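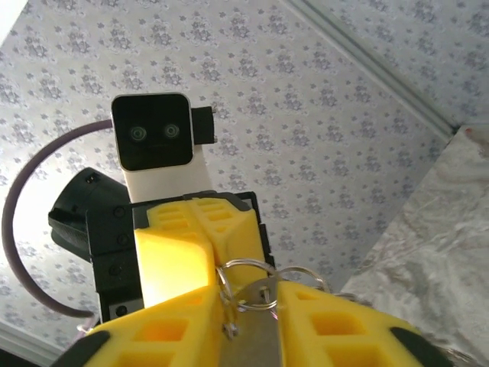
Rosalie Sutter wrote to us in July that our old page gave the address three times and never said how we set a price. The text has been rewritten with her letter at hand.

Irkitz is a document translation office. We translate technical and legal texts between English, German, Japanese and Vietnamese. Typical work includes operating manuals, safety data sheets, supply contracts, patent filings and test reports. We do not take literary work, subtitles or live interpreting.

How we price

The unit is the source word. Words are counted in the file as received, before any translation is started. Numbers standing alone in table cells are left out of the count. Text repeated word for word within the same file is charged at 40 percent of the full rate. Files under 236 words are billed at the minimum fee. A quote is valid for the version of the file it was made from; a changed file gets a new quote.

How a job runs

A file is registered in Wavel, our job tracking system, and given a number. One translator is assigned to the whole file unless it is longer than the deadline allows. In that case the term list is fixed first and the file is split at chapter breaks. Every translation is read against the source by a second person. Open points go back to the client in a single query sheet, with the page and line of each.

Scanned files are typed up before counting. Handwritten notes are translated where legible and marked where they are not. Stamps and signatures are noted in square brackets.

Term lists

Each client has a separate term list. It belongs to the client and is supplied on request as a spreadsheet. Lists with more than 1,000 entries are checked once a year for duplicates and withdrawn terms. Where a client's preferred term conflicts with a published standard, we use the client's term and record the conflict in the query sheet.

Staff

Till Diekmann: German, contracts and patents
Kohei Nomura: Japanese, machine manuals
Khoa Tô: Vietnamese, safety data sheets and labeling
Deepika Iyengar: scheduling, quotes and billing

Records

Source files and translations are kept for 3 years after delivery and then deleted. Earlier deletion can be requested in writing. Term lists are kept until the client closes the account.

Page last revised Dec 10, 2019. Requests for quotes should state the language pair, the file format and the date needed.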